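Shared Table Organization in the Gadberg Study Room
Student Project Report, Workplace Practice Module
Submitted May 15, 2022

1. Background

The study room on the second floor of Gadberg Hall is used by students from four degree programs. Its long worktable is made up of several sections pushed together, and it serves as a writing surface, a place for group planning and, between bookings, a place where small items are left behind. At the start of the spring term the department asked project groups to propose low-cost improvements to shared spaces. Our group chose the worktable.

The budget for the module is 400 dollars per group. We spent 37 dollars of it, mostly on markers and tissues. The report describes how the table was arranged, what rules were tried, and which of them we recommend keeping.

2. Condition of the table before the project

A survey of room users was carried out in February. The complaints were consistent. Markers were left uncapped or could not be found, used tissues stayed on the table after meetings, and snack plates were set down on top of notes. Several respondents wrote that they brought their own markers and took them home again, so that the room itself had none.

The previous attempt at a solution was a drawer unit from the Bullix range, placed under the window. It was seldom opened. Respondents described it as too far from the table to be of use during a meeting, and the group agreed that storage would have to stand on the table itself and be reachable from a chair.

3. The marker cup

The first measure was a single cup for all writing tools. A tall cup was preferred to a tray for two reasons: it takes up little space, and a person looking for a marker goes to one place only. We asked users to return a marker to the cup as soon as they had finished writing, and to cap it before doing so.

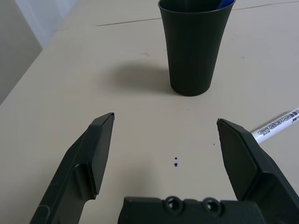

Placement was discussed at some length. A cup in the middle of the table is within reach of everyone but interferes with large sheets of paper. A cup at the end is out of the way but is forgotten by those sitting far from it. After two weeks in the middle, the cup was moved toward the left side, and no further complaints about paper space were received.

4. Tissues, plates and erasing

Tissues were the second most common subject in the survey. Users wanted them on the table, both for spills and for cleaning the whiteboard in the absence of an eraser, but they objected to finding used ones. The group therefore decided that a tissue box should never stand without a receptacle next to it.

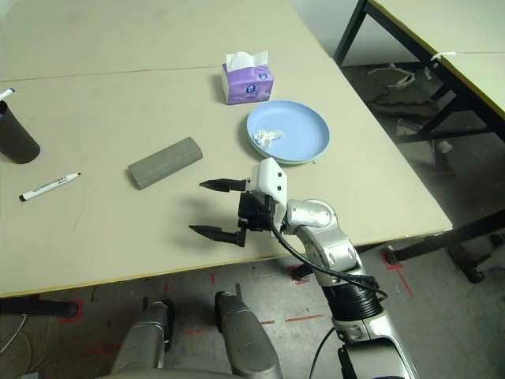
Several receptacles were considered, including a lidded bin and a paper bag. The bin was rejected because it was too large for the table, and the bag because it tipped over. A plate was adopted in the end, as plates were already in the room and are easily washed. The light-blue plate with the raised rim stands close to the purple tissue box, so a crumpled tissue can be put down within a hand's width of where it was taken. The raised rim was considered an advantage, as it helps keep light items from sliding off when the plate is carried to the waste bin.

The rule for plates is that one is kept for waste and any others are for food. We considered labeling them and decided that color would be sufficient.

5. Personal belongings

Glasses, keys and phones presented a different problem. These items do not belong to the room, and the group had no wish to regulate them closely. At the same time, the survey showed that lost glasses were the item most often reported to the front office. The draft rule stated that personal belongings should be kept in a bag or on a chair. It was widely ignored in the first week, and it was replaced with a milder one: belongings may be placed on the table, but not on top of or inside shared items.

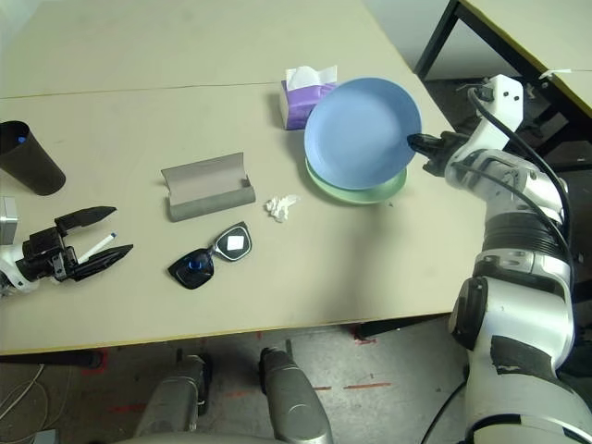 Compliance with the revised rule was good. The group also recommended that glasses be returned to their case when not being worn, and that the case be closed before its owner leaves the seat. This was presented as advice and was not included in the posted rules.

6. Choice of markers

The final question concerned the markers themselves. The Estedholm supply catalog, which the department uses for its orders, lists more than 4,000 items, and the group found it difficult to compare products on the basis of the listings alone. Samples were requested and tried on the whiteboard by members of the group.

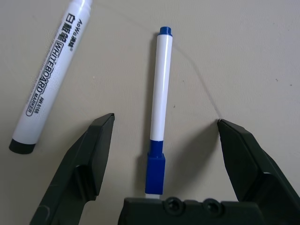

Opinions differed on the size of the barrel. Users with larger hands preferred a thick marker, while those who write small labels and dates asked for a thin one. It was decided to stock both. The slim type has a white barrel with blue at both ends, and the larger AoWa marker, model AW-6168, has a white body with a black end cap. The two are easily told apart when lying on a beige table. Both go into the same cup, as a second cup was thought to invite sorting mistakes.

7. Recommendations

The group recommends that the cup, the tissue box and the waste plate remain on the table permanently. Markers should be checked at the beginning of each month and dry ones removed. The drawer unit may be reassigned to the Wasilewska reading room, where there is a need for closed storage.

The posted rules should be limited to one page and fixed to the wall near the door. The remaining 363 dollars of the budget have been returned to the department.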